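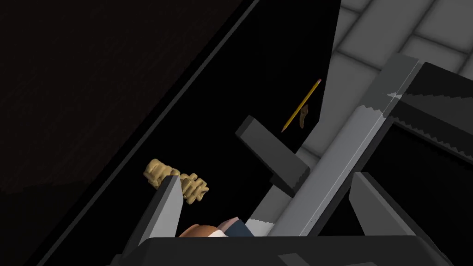 Cludis Tabletop is a simulation kit for evaluating robot manipulation software before it is installed on physical equipment. It is offered by Rinport under an annual license and is intended for laboratories and integrators that need repeatable test conditions. The kit supplies rendered views from a camera placed close to the gripper, together with the state of the gripper and of every object in the workspace. Objects are laid out so that some are partly hidden from the camera. A yellow pencil may lie in full view near the edge of a black surface while the gripper body covers the lower parts of two other items and one finger tip crosses in front of a third. Software under test must work with what remains visible.

Contents of this release

The release contains 1,318 episodes, of which 1,151 are designated for training. The remaining episodes are held back for evaluation and should not be used to tune a policy. Each episode includes color images, joint positions, gripper opening, the written task instruction and a success flag. Object positions are stored in a separate file so that they can be withheld from the software under test.

Scenes are grouped into 6 layouts. Lighting and object placement vary within each layout. Hard-edged shadows are retained in the rendered images.

Requirements

The full release occupies 70 GB when unpacked. A graphics card is required to render new episodes but not to read the recorded ones. The Estia viewer is included for inspecting episodes one step at a time. Users of the earlier Evangelista file format should run the supplied converter before opening older recordings.

Intended use

The kit is suitable for comparing policies under identical starting conditions and for finding failures in grasp selection. Results obtained in simulation do not establish that a policy is safe for use near people. Contact forces are approximate, and soft objects are treated as rigid.

Known issues

Thin objects may pass slightly into the work surface when pressed from above. The success flag is set at the final step only; an object that is lifted and then dropped is recorded as a failure. A correction to the contact settings is planned for June.

Maintenance and contact

Laurențiu Bratu maintains the simulation code. Jussara Honorato is responsible for the recorded episodes and for license requests. Reports of errors should state the episode number, the layout and the version of the viewer in use.

Last revised 2/9/26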